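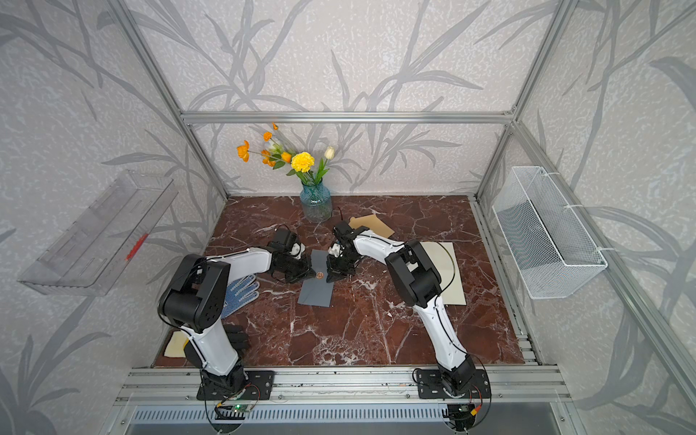 Riltska Bench Kit, two-arm version
README and data card for the sample recordings

Maintained by Femi Akinola. Hardware questions go to Oluwaseun Oyewole, who built the first one and remembers where the spare screws are.

What you are getting

The Riltska Bench Kit is a pair of small tabletop arms with grippers, an open-fronted enclosure made from aluminum extrusion, a fixed camera, and this download. Brusudham sells the kit. Clinska hosts the files. If a cable is missing, write to Brusudham. If a file is missing, write to Clinska. People get this backward so often that the two support desks are now on first-name terms.

The download holds 94 recordings. Of these, 86 are marked usable and the rest are in the folder called "regrets," which you are welcome to open. Several are instructive, and one is just an arm thinking about its life for the full length of the file.

The task

Coin handover. One gripper brings a coin to the middle of the table, the other gripper takes it, and the first lets go. A three-year-old can do this, though a three-year-old will also eat the coin, so we consider the field still open.

We picked coins because they are thin, shiny and cheap. Blocks make any gripper look good. If you are shopping for two-arm kits and the sales video is all foam cubes, ask about coins and enjoy the silence.

Folder layout

recordings/ one folder per attempt, with video and joint positions
regrets/ same layout, lower standards
calibration/ camera and arm files for our bench, useless on yours
notes.txt operator comments, lightly cleaned up for language

Setup

1. Bolt both base plates to the front rail before you plug anything in.
2. Connect the left arm first. The software names arms in the order it meets them and will not be argued with.
3. Run the calibration script with a clear space between the grippers.
4. Try a handover at the slowest speed. Then try it again at the slowest speed.

Oluwaseun allows 45 minutes for all this. My first go took an afternoon, including a long stretch spent calibrating the left arm as the right one.

The table

The recordings were made on a marble top with other things left out on it: a blue work glove with white dots, a gray card, a vase of artificial flowers. Leaf-print wallpaper lines the walls. Train on this and your model will have seen some clutter, but one bench is one bench. Please don't write to say it failed in your warehouse.

Known problems

The grippers close harder than you asked when the supply voltage sags. Fixed in firmware 41, which ships with new kits. Older kits need the update.

Cable ties on the arms work loose. Check them before a long session.

The Nwankwo adapter fits, but the jaws sit slightly proud of center and every handover picks up a small twist. Use it for larger objects.

Joint positions and video drift apart in longer recordings. The align script fixes most of it. The ones it can't fix are listed in notes.txt, under a heading I have been asked to change.

Terms

Use the recordings for research or teaching. Credit the Riltska Bench Kit and keep this file with any copies. For commercial use, ask Brusudham, who will say yes and send a form.

Changes

May: renamed the arm folders to left and right. They used to be A and B, and B was on the left.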